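Introduction to Supply and Stock Control
Handout 5: Storage, Containers and Labels
May 11, 2023

Read this before the next class. It goes with the reorder exercise in Handout 4, and you will need the Misitz figures again.

1. What storage costs

Last time we treated stock as a number on a sheet. Stock also takes up floor, and floor has to be paid for whether it is full or not. When a firm says its holding cost is 16 percent, it usually means 16 percent of the value of the average stock, per year. That covers rent, insurance, damage, and the money tied up in goods that have not been sold or used yet.

Work it through for one part. If a part costs $2 and the average stock is 100 pieces, the stock is worth $200 and the yearly holding cost is $32. That seems small. A plant may carry thousands of different parts, and most of them get no attention from one year to the next.

Note that average stock is not the same as order size. With steady use and no safety stock, average stock is half the order. Many people lost points on this in the last assignment.

2. Unit loads

A unit load is any group of items moved and stored as one. A pallet is a unit load. So is a tote, a carton, or a bundle held with a strap. The choice affects three things in the calculation: how many trips are made, how much space each trip needs, and how easy it is to count what is left.

Cartons are cheap and usually come from the supplier, so the plant does not have to own them. They wear out, and they have to be flattened and sent away. Plastic totes cost more to buy, but they come back. If you use totes you need to plan for the return trip, and the return trip is nearly always left out of first drafts. Empty totes that nest take less space than empty totes that do not — check this before you work out truck loads.

Racks and carts sit between storage and transport. A rack with wheels can be loaded in the store and taken straight to the line. The cost is that the rack itself is now tied up wherever the parts are.

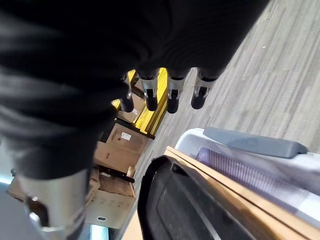
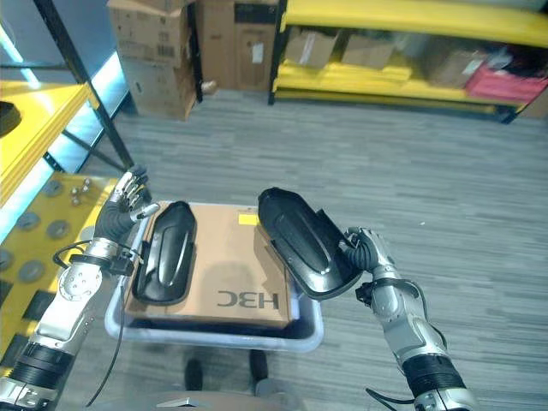

Fig. 1. Carton with a white label (first picture) and gray plastic tote (second picture).

3. Labels and locations

Every container needs two pieces of information: what is in it and where it belongs. These can go on one label, but they change at different times. The contents change when the container is refilled. The location changes only when the store is laid out again. Firms that print both together end up reprinting a lot.

Fixed location means each part has its own place. It is easy to learn and wastes space, because every place must be big enough for the highest stock of that part. Random location means a container goes wherever there is room, and the system keeps the record. It uses space well and fails badly when the record is wrong.

The Misitz case uses fixed location for fast parts and random location for the rest. Read pages 2 to 5 of the case and write down where the line is drawn between fast and slow. The Cliltix warehouse puts everything in random location. Compare the two on search time only. We will do space in August, in the summer section, for those who are staying on.

4. Two-bin system

Two containers of the same part are kept at the point of use. When the first is empty it is sent back as the order signal, and the second is used while the first is being refilled. There is no form to fill in. The amount in one container must cover use during the refill time, plus a margin.

Example: use is 16 pieces a day, refill time is 5 days. Use during refill is 80 pieces. With a container that holds 100, the margin is 20 pieces, a little over one day. If refill time goes to 7 days, the system runs out.

5. Reading and problems

Ní Mhurchú, chapter on containers and handling. Skip the appendix.

Problem A. Plusa buys a part at $5 and orders 100 at a time. Find the yearly holding cost at 16 percent. State your assumption about average stock.

Problem B. Repeat the two-bin example with a margin of 2 days. How large must the container be?

Problem C. Using the Misitz case, name one part you would move from cartons to totes and show the return trip in your cost. Keep it to one page — tables do not count toward the limit.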